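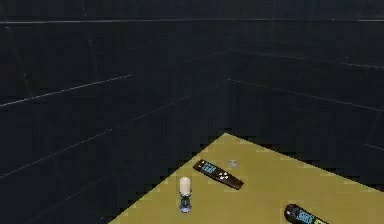
Table-top practice in the simulator: a candle, a couple of remotes and plenty of room to get it wrong.

I had packed sensible shoes for my visit to Zenen. I'd been told it was a robotics firm, so I pictured a factory floor, a hard hat, possibly a yellow line I mustn't step over. What I got was a carpeted upstairs office in Dekberg, a very good flapjack and a row of screens showing somebody's make-believe house.

This was the April open day, and they'd let in 90 of us in small groups. Mine had 6 people in it, including a retired bus engineer who asked all the questions I was too shy to ask. We were given lanyards, told where the loos were and sat down in front of Mabuza, which is the name of the software that teaches household robots how to find their way round a home before they're ever let near a real one.

I'll admit I was a bit let down at first. I wanted metal! But the longer I sat there the more I got drawn in. The first thing they put up was a plain mustard-coloured table in a room with nearly black walls, with a candle in its holder standing towards one side and a black remote control lying in the middle. There was a little silvery disc behind it that our group argued over (coin, said I; washer, said the bus engineer). The job they described sounded so easy that a few of us laughed. Work out which thing is the remote, work out how it's lying, and plan a way to pick it up without sending the candle flying.

Then they explained what makes it hard. A remote is long and thin and dark, and which end you take hold of matters if you're going to hand it to someone. There was a second one nearer to us at the corner of the table, so "fetch the remote" isn't much of an instruction either. Which remote? I have this exact conversation at home most evenings, so I felt for the software.

The dark walls, by the way, are deliberate. Zenen's homes come in all sorts of colour schemes, and our guide told us the gloomy ones are popular with the team because black gadgets and black backgrounds are such a nuisance together. There are 442 rooms in the collection so far. I asked whether any of them had a pile of ironing on a chair and was told that it had been suggested.

After tea we moved on to walking about, which was the bit I liked best.
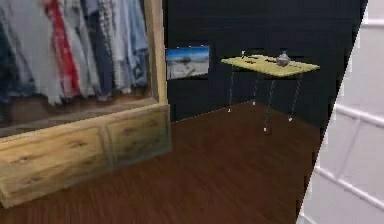
Same make-believe home, wider view: the wardrobe, the side table and the wooden floor between them.

Now we were looking at furniture, with a big pale wooden wardrobe full of clothes on the left and a spindly-legged table against the dark wall. Someone had even hung a small landscape picture beside the wardrobe, and I found myself wondering who chose it. I also spotted a red something among all those whites and blues on the rail and thought, yes, that's my wardrobe, one brave purchase and the rest is shirts.

Thin table legs are a proper headache, we learned. A robot that judges distance badly may decide there's nothing there at all and trundle straight into one. Clothes are another – they're soft, they overlap, and it's hard to say where one shirt stops and the next begins. The bus engineer wanted to know why you wouldn't simply practise in a real bedroom. The answer was time. Mabuza can run 130 attempts side by side overnight, and any vase that gets knocked off a table is back in its place by the next go.

We each had a turn at steering round the room with a games controller. I got stuck behind a white panelled door or cupboard, I never did find out which, and spent most of my go looking at the mouldings. The woman after me glided about as though she lived there.

The last half hour was given over to Tiltia, the actual robot, which was parked in a side room having its battery changed and so did nothing at all while we stood round it. It's shorter than I expected, up to my elbow. I'm told it will be moving at the autumn open day, and I've already put my name down. I'm bringing my own remote.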